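Vulari handset firmware rollout: progress report to the programme board
Prepared by Domnica Sandu, device software
29 November 2023

Where we are

Build 3 of the Sultik firmware has gone to 206 handsets out of the 700 in the pilot. The plan said all of them would be on it by the end of October. I said in the last report that I thought the plan was hopeful, and I still think so. The delay comes from the update client, which refuses to resume a download if the phone changes from Wi-Fi to mobile data partway through. It starts again from nothing, and people on slow connections give up.

Rivera, who supply the client, sent a fix in October. Their release note calls the problem resolved. Our own test phones still restart the download when the battery drops into power saving, so I have left the fault open in our tracker and told them why. They have asked for more logs. We have sent them.

What the update contains

The security patch is the part I would defend spending money on. It closes the lock screen fault reported by our own testers, and we have tried to get round it again without success. The fingerprint reader changes are harder to judge. Rivera claim faster unlocking. I held two phones side by side, one on the old build and one on the new, and could not tell them apart, and neither could the two colleagues I asked. I would rather the board did not repeat the claim to customers.

The camera changes have been left out of build 3. They made night shots brighter and also turned skin tones green in shop lighting. They may return in a later build if Rivera can show us pictures taken on our hardware and not on theirs.

Complaints

We have had 47 complaints since the rollout began. Most concern battery life in the first day after updating, which usually settles once the phone has finished sorting its files. "Usually" is the support desk's word. I have asked for battery readings at one day and at one week, and until those arrive I would treat the explanation as a guess. A smaller group lost their alarm settings. That one is our mistake, it is reproducible, and a correction is written and under test.

Zornus

The board asked whether moving to the Zornus update service would save money. On paper it would. The quotation leaves out the cost of moving existing phones across, and it assumes every handset can be reached over the air, which our own figures do not support. I have asked for a second quotation with both points priced.

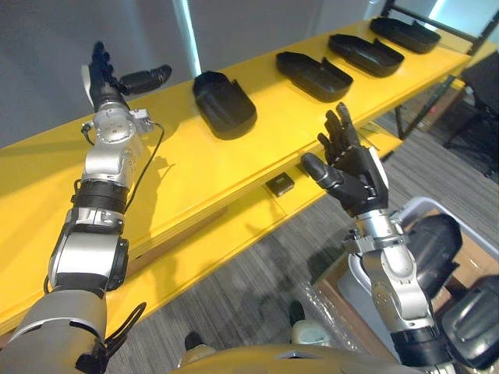

Staged release is the one part of the plan I would keep exactly as it stands. Each group of phones gets the build, we wait, we read the fault reports, and only then does the next group follow. Sales would like the remaining groups merged into one. I would keep them apart, with a decent gap between each and the next, like the four black trays along the yellow table. If the alarm fault had gone to every phone at once, the complaints section above would be a good deal longer.

Spending and next steps

Spending is within budget, mainly for the poor reason that we have not yet paid for work we have not received. The final payment to Rivera should wait until the download fault is closed by our testing. The alarm correction goes out to the phones already updated before any new group is started. I am not offering a finishing date until the client can resume a download in power saving mode, and I would ask the board not to give one to the shops either.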